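Kit corner: two-arm folding bench from Midutov

Right, quick one this month as the rest of the newsletter is already over length and Farah wants it in by 4 pm.

Several of you asked after the Midutov bench kit when the price list went round in January. We've had one on loan through Koltport, set up for laundry folding, and it goes back shortly. So – notes, in no real order.

What you get. Two arms, the rail they bolt to, grippers, control boards, cables, a printed manual and a licence for the Sinetti software. Price as quoted to us is 3,425, delivery on top. The walls and the table are yours to sort out. Manual is 44 pages and the first 16 are safety, fair enough, read them anyway.

Build time. One long afternoon. The mounting plates go on the rail easily, the spacing between them does not – the diagram gives one figure and the parts list gives another. We went with the diagram. Arnaldo went with the parts list and had to undo it all. Do the spacing first, tighten later.

Cables. Purple ones, run down the outside of each arm and hanging in a loop by the rail. Leave slack. More than you think. Ours were clipped too tight on the first go and the left arm stopped short on every long reach.

Folding. The main thing people want to know about. Shirts are the standard test, and both grippers work the same piece, one at each end.
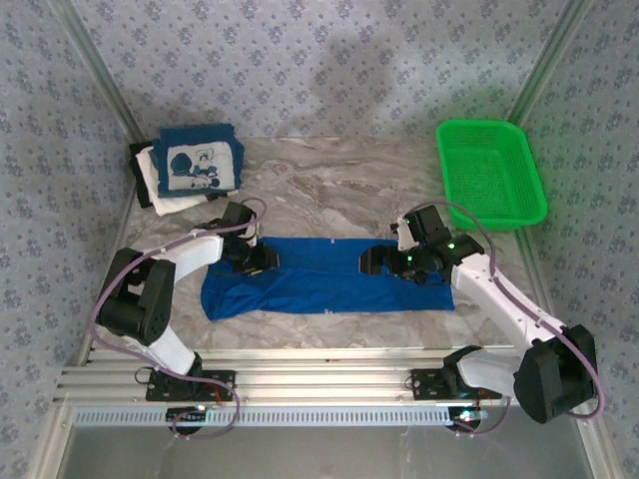
Thin cotton is the hard bit. Anything with some weight to it behaves, t-shirts slide about and bunch at the corners, and then the next fold inherits the mess. Slowing the arms down helped a lot more than changing the grip force did. Default speed is set too high imo, drop it by a third before you start and save yourself an evening.

We logged 281 folds over the loan. Wasn't keeping a proper pass/fail sheet (sorry, Larasati) so no percentage from me, but the last week was far better than the first and most of that was us learning where to lay the shirt down. Square to the rail, flat, sleeves in. Start it crooked and it stays crooked.

Stacking is weaker than folding. It'll put a folded shirt on a pile but the pile leans after a few. Small pile, fine.

Software. Sinetti is ok. Records a routine, plays it back, lets you trim the ends. Menus are a bit of a maze and the save button is nowhere near were you'd expect. It lost one of our routines after an update, so back up to a stick. Support answered the same day, to be fair to them, and sent a fix.

Noise – less than expected. You can hold a conversation next to it.

Would I buy one? For a teaching bench, yes. For getting through actual laundry, no, you'd beat it by hand with a cup of tea in the other. But as a way to get people used to two arms working together it's good value, and the spares are cheap. The older Menon kit is cheaper still but one arm only, so forget folding. 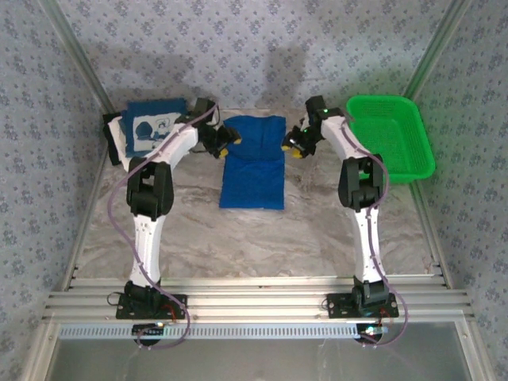 Yusri Govindasamy disagrees with me on the value, and asked for it to be put in. His view is that the arms are worth the money but the software licence isn't, as it only covers one bench and has to be renewed every year, and a club with two benches would pay for it twice. He'd wait and see if Midutov sell the hardware on its own. He also thinks I'm being soft about the manual.

Fair points, both. Have asked Koltport about the licence, no reply yet, will add it next issue if they come back.

Anyone wanting a go before it's packed up, email Tirta Oei for a slot. Bring your own shirts, thicker ones preferrably.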